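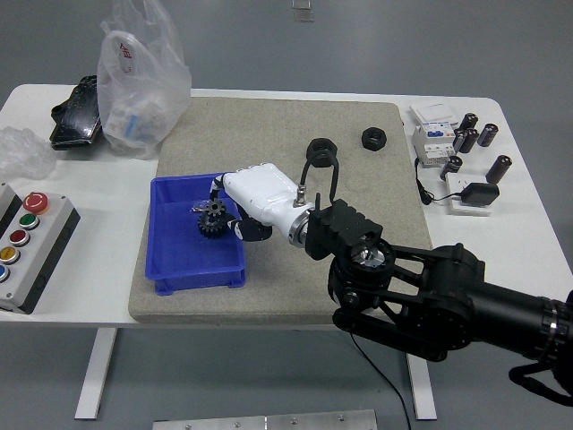
I finally got my month with the Sikton hand. The rental came through Trurkstead, who do robot hands and grippers on a monthly plan for small shops like mine. The price was 800 for the month, shipping both ways included, and they took it off a card with no contract longer than a page.

Setup was the part I worried about. The hand bolts to a standard flange and runs off one cable on top, so the mounting went fast. The software took most of an afternoon. The manual skips a step where you have to set the payload on the arm before the fingers will home, and I had to email support. Merike Mägi at Trurkstead wrote back the same evening with the fix, and she said the next version of the manual will have it.

My test was simple. I wanted to know if it could pick spur gears out of a blue bin and not drag the bin along with them. I also put out two hex nuts, since we handle a lot of those. Over the month I ran 286 picks and wrote each one down. It missed 28. Nearly all the misses were the smaller gear when it ended up close to the side of the bin, where the fingertips hit the plastic before they get under the teeth.

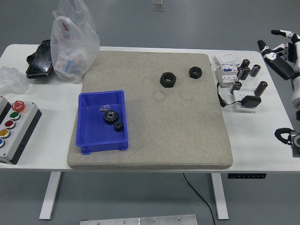
Both gears in the bin, with the nuts farther back on the pad.

The textured pad is mine, and I would keep using one. On the bare tabletop the nuts slid when a finger touched them. On the pad they mostly stayed where they were.

Things I didn't like: the fingertips are smooth and pick up oil, and I was wiping them every 10 picks or so by the end. The cable loop on top needs more room than the drawing shows. Grip force can only be set in coarse steps, too coarse for thin parts.

I tried the Alhassan two-finger gripper last June and it was quicker on the nuts. It was no good on gears lying flat, and the Sikton is clearly better there. If your parts are all one shape, get the two-finger and save the money.

I've asked to keep the hand another month. Trurkstead has a softer fingertip set called Sonora that should be in the next box, and I'll run the same gears with those on.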